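Drucken | Per E-Mail senden

Suchbegriff eingeben Suche

Feuchtgebiet Clisten: Sicherheitsbegehung Herbst
Checkliste mit Kommentaren

Begehung am: 24. September 2018
Geprüft von: Akinyi Khaemba
Begleitet von: Sandro Monti (nur Abschnitt Durchlässe und Wehr)
Wetter: bedeckt, leichter Wind, am Vortag Regen
Wasserstand am Pegel Okik: niedrig, aber steigend

Bewertung: in Ordnung / beobachten / Mangel / gesperrt. Wo ich keine Bewertung geschrieben habe, konnte ich den Punkt nicht prüfen und der Grund steht im Kommentar.

Ich bitte um Verständnis, dass manche Kommentare länger geworden sind als bei der Begehung im Januar. Frau Russo hat gewünscht, dass man auch ohne Ortskenntnis versteht, welche Stelle gemeint ist.

EINGANG UND PARKPLATZ

Schranke schließt und ist abschließbar
In Ordnung. Das Schloss geht schwer, man muss den Schlüssel ein wenig zurückziehen und dann drehen. Ein Tropfen Öl wäre gut.

Informationstafel steht fest, Notrufnummer lesbar
Beobachten. Die Tafel steht fest. Die Notrufnummer ist lesbar, aber die Bezeichnung des Rettungspunktes ist von der Sonne fast ausgeblichen. Von zwei Metern Entfernung konnte ich sie nicht mehr lesen.

Oberfläche des Parkplatzes ohne tiefe Löcher
Mangel. Neben der Ausfahrt gibt es ein Loch, in welchem das Wasser steht. Am Tag sieht man es gut, im Dunkeln nicht. Bitte mit Schotter füllen, bevor die Abendführungen zu den Fledermäusen beginnen.

Totholz in den Bäumen über dem Parkplatz
In Ordnung. Die große Weide wurde von der Firma Darnetti geschnitten, der Schnitt sieht sauber aus. Das Schnittgut liegt noch hinter der Schranke und soll dort bleiben, es wird für die Benjeshecke gebraucht.

RUNDWEG UM DEN TEICH

Weg frei von Hindernissen
In Ordnung, mit einer Ausnahme: zwischen Teich und Erlenwald liegt ein Ast quer. Ich habe ihn zur Seite gezogen, er ist aber zu schwer für eine Person, und ein Stück davon ragt noch in den Weg hinein.

Böschung standfest
Beobachten. An der Südseite hat sich die Kante weiter zurückgezogen. Ich habe wieder von der Pflocklinie aus gemessen und bin auf 8 Zentimeter Verlust gegenüber Januar gekommen. Der Weg selbst ist noch nicht betroffen. Es gibt dort frische Löcher in der Böschung, wahrscheinlich Bisam. Ich möchte es nicht sicher sagen, denn ich habe nur die Löcher gesehen und kein Tier.

Rettungsring vorhanden, Leine trocken und nicht verknotet
Mangel. Der Ring ist vorhanden. Die Leine war um den Pfosten gewickelt und mehrmals verknotet, so kann man sie im Notfall nicht benutzen. Ich habe die Knoten gelöst und die Leine neu aufgelegt. Sie ist an einer Stelle durchgescheuert und muss ersetzt werden.

Warnschild „Eisfläche nicht betreten“
Beobachten. Das Schild liegt noch im Lager, was für diese Jahreszeit richtig ist. Es soll jemand festlegen, wer es vor dem ersten Frost aufhängt. Voriges Mal hing es erst, als schon Kinder auf dem Eis waren.

BOHLENSTEG DURCH DEN AUWALD

Bohlen fest, keine Fäulnis
Mangel. Der Steg hat nach dem Plan 224 Bohlen und ich bin über jede einzelne gegangen. Davon sind 6 weich, das heißt, der Schraubenzieher dringt ohne Kraft in das Holz ein. Alle liegen im schattigen Teil hinter der Bank, wo es auch im Sommer nicht trocknet. Ich habe sie mit gelbem Klebeband markiert. Das Band hält auf feuchtem Holz schlecht, also bitte nicht zu lange warten.

Schrauben versenkt
In Ordnung. Einzelne standen ein wenig vor und ich habe sie nachgezogen.

Rutschschutz
Beobachten. Das Drahtgeflecht ist auf dem geraden Stück gut. In der Kurve löst es sich an einer Kante nach oben, man kann mit dem Schuh hängen bleiben. Loretta Iwasaki hat vorgeschlagen, statt Geflecht einen Belag mit Quarzsand zu verwenden. Ich kenne das Material von einem Steg im Moor und war damit zufrieden, nur die Reinigung von Laub ist mühsamer.

Geländer an der Aussichtsplattform
In Ordnung. Ich habe mich mit dem ganzen Gewicht dagegen gelehnt, es bewegt sich nichts. Die Lücke unter dem unteren Holm ist für kleine Kinder immer noch groß, das wurde schon früher notiert.
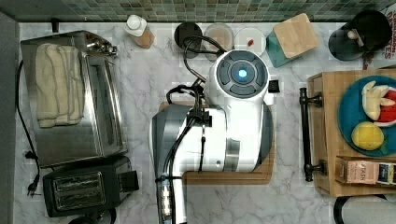
Roboterarm auf der Küchenarbeitsplatte, Ansicht von oben

DURCHLÄSSE UND WEHR

Rohrdurchlass Nord, Gitter frei
Mangel. Das Gitter war zu einem großen Teil mit Schilf und Zweigen verlegt. Herr Monti hat mit dem Rechen den oberen Bereich freigemacht, unten sitzt es fest. Wenn der Fluss steigt, läuft das Wasser dann nicht in den Teich, sondern über den Weg. Man soll das Gitter nur zu zweit reinigen und niemals von der Wasserseite her.

Rohrdurchlass Süd, Gitter frei
In Ordnung.

Rückstauklappe beweglich
Ohne Bewertung. Die Klappe lag unter Wasser und ich konnte sie von oben nicht bewegen. Bei der Begehung im Januar war sie beweglich. Bitte bei niedrigerem Wasser wiederholen.

Wehrtafeln nach Plan eingesetzt
In Ordnung. Es sind 4 Tafeln eingesetzt, wie im Bewirtschaftungsplan für den Herbst vorgesehen. Zwischen den beiden obersten tritt etwas Wasser durch, die Menge ist gering. Herr Monti meint, das Holz quillt noch.

Laufbrett über dem Wehr
Gesperrt. Die Halterung auf der Waldseite ist verrostet und das Brett kippt, wenn man an den Rand tritt. Ich habe die Kette eingehängt und das Schild „Kein Zutritt“ angebracht. Wer die Tafeln bedienen muss, soll bis zur Reparatur von der Uferseite arbeiten und die lange Hakenstange nehmen. Die Firma Milošević hat die Halterung ursprünglich geschweißt und könnte nach der Zeichnung eine neue machen. Das Angebot fragt Frau Mrema an.

Pegellatte lesbar
Beobachten. Unten ist die Latte mit Algen bedeckt. Mit einer Bürste am Stiel geht es, ich hatte aber keine dabei.

NASSWIESE UND WEIDEZAUN

Elektrozaun, Warnschilder vorhanden
In Ordnung. Alle Schilder hängen. Am Tor zur Nasswiese ist der Isoliergriff gesprungen, funktioniert aber noch. Einen neuen Griff habe ich bei den Sachen im Schuppen gesehen.

Tor schließt selbst
Mangel. Das Tor bleibt halb offen stehen, die Feder ist müde. Solange die Rinder auf der Fläche sind, muss man es von Hand zuziehen und den Riegel kontrollieren.

Graben entlang der Wiese gekennzeichnet
Beobachten. Die Stangen stehen, aber das Gras ist so hoch gewachsen, dass nur die Spitzen herausschauen. Vom Weg aus erkennt man den Graben kaum. Wenn die Mahd wegen der Spätblüher erst später stattfindet, möchte ich wenigstens einen Streifen von einem Meter Breite vorher gemäht haben. Frau Iwasaki soll entscheiden, ob das mit den Raupen vom Ampferfeuerfalter verträglich ist.

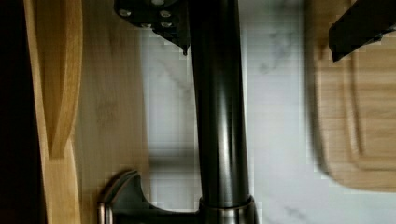

Bei der Wiese bleibt noch eine Frage offen, die mir zwei Besucher gestellt haben: darf man den Graben auf dem alten Brett überqueren? Nein. Das Brett gehört zu keinem Weg, es wurde für die Probenahme hingelegt und nicht wieder abgeholt. Ich habe es herausgezogen und neben den Schuppen gelegt. Wer es für die nächsten Wasserproben benötigt, nimmt es bitte danach wieder mit.

GERÄTESCHUPPEN

Kraftstoff getrennt und verschlossen gelagert
In Ordnung. Die Auffangwanne ist trocken.

Freischneider, Schutzhaube montiert
Mangel. Bei einem Gerät fehlt die Schutzhaube. Sie lag im Regal darüber. Ich habe einen Zettel an das Gerät gehängt, dass man es so nicht verwenden darf.

Wathosen ohne Risse, Gürtel vorhanden
Beobachten. Eine Hose hat am Knie eine geklebte Stelle, die sich wieder öffnet. Die Gürtel sind vollständig. Ich erinnere daran, dass man Wathosen im Teich nur mit geschlossenem Gürtel trägt, auch bei kurzen Arbeiten am Ufer.

Schwimmwesten, Prüfdatum gültig
In Ordnung.

Erste-Hilfe-Kasten vollständig
Mangel. Es fehlen die Zeckenkarte und die große Kompresse. Die Liste im Deckel ist veraltet, man sollte sie neu ausdrucken.

Desinfektion der Stiefel und Kescher
Beobachten. Die Wanne und die Bürste sind da, das Mittel ist fast leer. Für Arbeiten mit Amphibien ist dieser Punkt wichtig und wird leider leicht vergessen, wenn eine Gruppe direkt von einem anderen Gewässer kommt. Bitte keinen Kescher zurückhängen, der nicht gereinigt ist.

ZU ERLEDIGEN

Sofort: Gitter Rohrdurchlass Nord freimachen (Monti, mit zweiter Person)
Sofort: neue Leine für den Rettungsring (Khaemba)
Vor der ersten Abendführung: Loch am Parkplatz füllen
Weiche Bohlen tauschen, Material ist nach Auskunft von Lilian Mrema schon bestellt
Halterung Laufbrett, Angebot einholen (Mrema)
Feder am Tor Nasswiese ersetzen
Schutzhaube montieren
Rettungspunkt auf der Tafel neu beschriften, Text kommt von Frau Russo
Rückstauklappe nachprüfen

Nachtrag von Assunta Russo: Die Kette am Laufbrett wurde inzwischen von jemandem ausgehängt und lag im Gras. Ich habe sie wieder eingehängt und jetzt mit einem Schloss gesichert. Der Schlüssel hängt im Schuppen beim Schrankenschlüssel.

Drucken | Per E-Mail senden

Newsletter aus dem Feuchtgebiet Clisten abonnieren
Ihre E-Mail-Adresse Anmelden

Diese Website verwendet Cookies. Wenn Sie weiter auf der Seite bleiben, stimmen Sie der Verwendung zu. Einverstanden Mehr erfahren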